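Week 4 notes: Folding the awkward stuff (elastic waists)

9 min read

Okay, picking up where we ran out of time. We'd finished T-shirts and flat-front pants, and I promised you the elastic waist, the thing everybody brings in a bag and dumps on my table with a sigh. These notes cover what I said in class plus the bits I forgot to say, so if you were away you haven't missed much except the tea.

Before anything else, have a look at what you own. I did this myself over April and found I had far more pull-on pants than I thought (trackies, pyjama bottoms, the light summer ones I basically live in from November on). They're comfy, they wash well, and they make a shocking mess of a drawer. I wear something with an elastic waist pretty much 365 days a year, so I've had plenty of practice getting this wrong!

Why they won't sit flat

A zip-and-button pair has a waistband roughly the same width as the hips, so you fold it down the middle and it behaves. An elastic waist is pulled in much narrower than the fabric it's sewn to. All that extra width has to go somewhere, and it goes into gathers, and the gathers want to spring back whichever way you push them. The band likes to roll over on itself too, especially if it was scrunched up in the basket beforehand. If you fold on top of a rolled band you get a lump, and the lump gets bigger with each fold you add.

Woven fabric is a bit different from knit here. A knit will stretch and forgive you. A light woven cloth shows every crease, and one leg can get itself twisted inside the other without you noticing until you're three folds in and wondering why it's crooked.

What you're starting with

Most of you start with something like the pair below, and so do I. Don't go straight to folding. Find the waistband first, then find both hems, and only then start pulling things about. The gathers are your landmark: once you can see the line of stitching along the band, you know which way the garment runs.
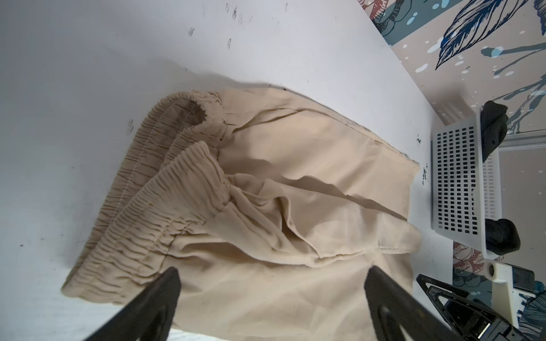

Laying them out

1. Pick the pants up by the waistband, one hand at each side, and give them a proper shake. Two or three good flicks. Hold them out from your body or you'll just be flapping them against your knees.

2. Still holding them up, unroll the band with your thumbs. Run them along the inside from the side seams to the middle. Any bit that's curled over should pop back.

3. Lay them face up on the table with the waist to your left (or right if you're left-handed, I really don't mind). Reach inside each leg if it feels twisted and pull the seam straight from the hem end.

4. Smooth from the waist towards the hems with a flat hand. Leave the gathers alone. You'll never get them flat and you'll go grey trying.

The fold itself

Bring one leg across onto the other so the hems match. Match the HEMS, please, not the waist! The waist is going to be a bit wonky no matter what and if you line that up first your legs will drift. There'll be a little point sticking out at the crotch seam. Tuck it back in so you've got one long rectangle.

Now fold from the hem up towards the waist, stopping just short of the band. Then fold again in half, or in thirds for a shallow drawer. The waistband ends up on the outside of the bundle, where its bulk can't push the other layers about. Stand it in the drawer with the smooth folded edge up.

For travel I roll instead, starting at the waist so the lumpy part is in the centre. A few of you asked whether that wrecks the elastic. I've never had a problem with it, but I wouldn't leave them rolled all winter.

Drawer bits and pieces

I mentioned the Wodel dividers and the Flidside ones. I've got both at home. Wodel are stiffer, Flidside are easier to cut down, and an old shoebox does the same job for free. Please don't go shopping before next class.

For next time

Bring three pairs of elastic-waist pants, at least one woven, and don't fold them first. Shove them in the bag however they come off the line. Also bring a fitted sheet if you're feeling brave. We're in the back room again and the kettle's been fixed.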